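Biltcombe Hall Users' Group
Minutes of the monthly meeting, Saturday, 10:00 a.m., Small Room

1. Minutes of the previous meeting
The minutes were approved with one correction. The storage fee payable to Barrios is $300 for the season, as stated in the agreement.

2. Furniture
The group received the report on the light white furniture. It was agreed that tables be assembled and taken apart on a covered surface, to protect the tops from scratches. Legs are to be pushed fully into the corner sockets before a table is turned upright.

Item 2, white furniture:

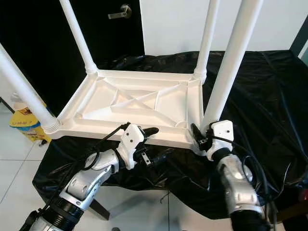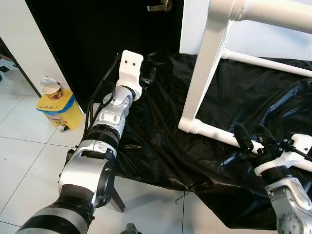 The group discussed whether the legs should be removed for winter storage. Members noted that tables stored flat take up far less space — the rear closet is already close to full — but that repeated removal may loosen the fit. It was resolved to store half the tables flat and to review the matter in August.

A quotation from Oreneo for 40 replacement leg caps was tabled. The total of $677 was considered high, and a second quotation will be requested from Baravum before any order is placed.

3. Floor protection
Plastic sheeting is to be folded and returned to the shelf after each use. Tape is not to be applied to the floor.

4. Keys
The 2 spare keys to the rear closet have been returned. The sign-out sheet remains in use.

5. Other business
A request for later closing on Saturday was deferred to the next meeting.

The meeting closed at 11:15 a.m.

Related items
Hall booking rules
Furniture loan form
Agenda for the August meeting
Minutes archive

Contact the Hall Office | © Biltcombe Hall Users' Group | Back to top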